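The Little Table Gets a Job

October is when I start wanting to rearrange things. I don't know if it's the light or just being indoors more, but every year it hits, and this year it hit the craft corner, which has been a dumping ground since we moved to Sirkuvport.

The corner has good bones! There's a wooden tabletop with upright boards on either side, one tan and one nearly black, and a long pale shelf up above on dark brackets. When we moved in I thought the sides made it feel like a voting booth. Now I love them, mostly because nothing rolls off. My beads used to end up under the couch.

So Monday night after supper I took everything off it. Everything. I had 40 minutes before my call with Raelene and figured that was plenty (it was not). Out came the dried-up glue sticks, a bag of buttons from my aunt, three tape measures, and a seed catalog I'd been accusing my husband of throwing away. Sorry, hon.

I'd been reading one of those tidying books Celeste Lobo lent me, and it wants you to hold every single item and think about it. I lasted through one drawer. I have 124 skeins of embroidery floss, I know this because I wound them all onto cards last winter, and I am not having feelings about each one. They went into a shoebox in color order and that was that.

What I did instead was ask what I wanted to do at this table on a normal weeknight. And the answer was small stuff. Mending, gluing a handle back on, wiping down something I picked up at the flea market, potting up a cutting. Nothing that needs a big machine or a long setup. Which means the table can stay mostly clear, and only the stuff for that one little job comes down. Then it goes back when I'm done, in theory.

Graça Frade, who I take pottery with, told me she keeps a plate on her work table and puts whatever she's working on right in it, so the bits stay together. I stole that immediately. I like a raised rim for this, and I like that it's a nice reddish brown so I don't mind looking at it. A sponge lives there now too. I used to walk to the kitchen every time I needed to wipe something and then I'd get distracted and start unloading the dishwasher.

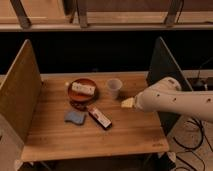
The plate and the blue sponge, plus a little plastic cup.

I'm still deciding about the shelf. Unnur thinks baskets, and she's probably right, but good baskets cost more than I want to spend before the holidays and I'm picky about the color. Jars would look pretty, only I know I'd fill them with junk. For now the floss shoebox is in the hall closet and the buttons are in a bread bag next to it.

Next up is the lamp. The overhead light in that corner is no good after about four in the afternoon, and I've got a gray sweater with a moth hole that I can't even see to fix. If you have a clamp lamp you like, tell me in the comments, and tell me if the clamp scratches!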